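Masta Blackout Table Cover - Modier Supply

Home / Covers & Drapes / Bench and Table / Masta

Masta table cover, black. Fitted or throw style. In stock, ships from the Hepburn warehouse.

Plain heavy black cloth for people who are sick of seeing every coffee ring. Demo tables, craft fairs, photo corners, open house days. Washes fine. Doesn't pill much. We've sold it for 11 years and the only thing we changed is the hem.

Choose style: Throw / Fitted 4 ft / Fitted 6 ft / Fitted 8 ft

Item no. 497

Why black? Hides marks, hides the cheap folding table, and small stuff shows up on it. White goes gray after a season. Navy looks black in bad light anyway so you may as well get black.

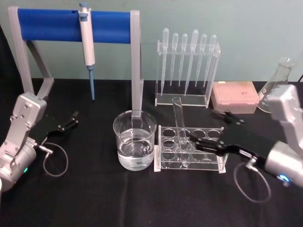 Throw style is the one most people want. Flat cloth, no corners sewn, goes over anything. Pull it tight from the short ends first, then the long sides, then clip underneath. Pale gear reads really well against it, like the light-gray stand and the white micropipette with the light-blue tip, and you don't need fancy lighting for that. If your stuff is dark get the sand color instead (Zidov page, link at bottom). Creases drop out over night if you hang it, or 4 minutes in a warm dryer with a damp towel.

Fitted style: box corners, goes to the floor on three sides, open back so you can get to your bins. Measure the table. Measure it again, folding tables lie. If you're between sizes go up. A cover that's too small rides up at the corners and there is no fixing it.

Care
Cold wash, by itself the first time. It will bleed a little.
No bleach. No fabric softner, leaves streaks.
Low dry or hang.
Iron on the back side only, medium. Front goes shiny.
Lint roller before doors open. Keep one in the bag.

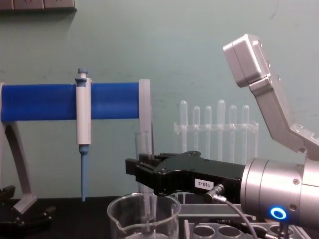
Pipette stand, blue bar, pale green wall.

Returns within the month if unwashed and unclipped. Clips leave marks, we can tell. Custom sizes are final sale, please check your numbers.

Custom work: send length, width, drop. Drop is table top to floor, not to your knee, we get that one a lot. Two weeks normally, longer in February becuase that's when all the spring fair orders land.

Clips: get the Masta spring clips, pack of 4. The clear plastic ones snap. One pack does a small table, 2 packs for anything longer. 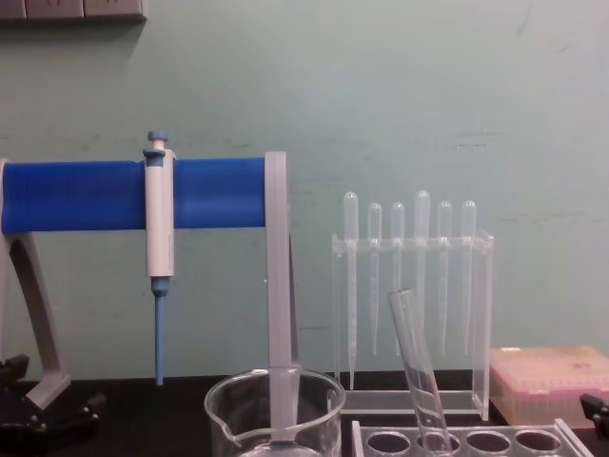

2 min read

Picking a size, quick version

Throw covers: add twice the drop to the length and twice the drop to the width. Done. Want it to stop short of the floor, take a couple inches off the drop before you double it. People trip on puddled cloth, so take the inches off if you have foot traffic.

Round tables, use the throw. Corners will hang in points, pin them up or leave them.

Two tables end to end? One long throw beats two short ones, the seam always gaps by lunchtime. Ask us for a joined price.

Also see: Zidov sand cover, Masta spring clips, Hepburn carry bag (fits one cover plus clips)

Orders in before 11 a.m. go out same day.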